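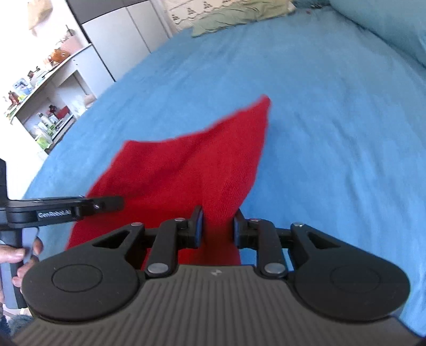 Robotics / Hardware notes / Data cards
3 min read

# GenRobot.AI gripper pair: setup and care

Maintained by Ita Phelan. Last edited Feb 12, 2021.

Covers the two hand-held grippers used for the Forneck cloth-handling set. The recordings are listed in a separate card.

## Contents of the set

- 1128 clips, bedding and small cloths
- 30 clips held back for checking a gripper after repair
- Labels by Reltura

## Before a session

1. Open and close the jaws by hand. Both fingers should move together.
2. Look at the two large pins at the base of the fingers. If one stands proud, do not record.
3. Check the four smaller pins the same way.
4. Wipe the blue pads with a damp cloth and let them dry.
5. Close on a folded towel and pull. If it slides out, clean the pads again.

## After a session

Brush lint out of the linkages. Towels are the worst for this. Pale specks on the black arms are harmless, but wipe them off if they get near a joint.

## Pads

Replace both pads at 310 clips, even if only one looks worn. Clip 1844 in the old Nwankwo numbering was shot with mismatched pads and has been dropped.

## Known problems

- Thin sheets can get drawn into the linkage. Open the jaws fully before pulling the fabric free.
- The left finger on unit 2 is stiff when cold. Replacement on order.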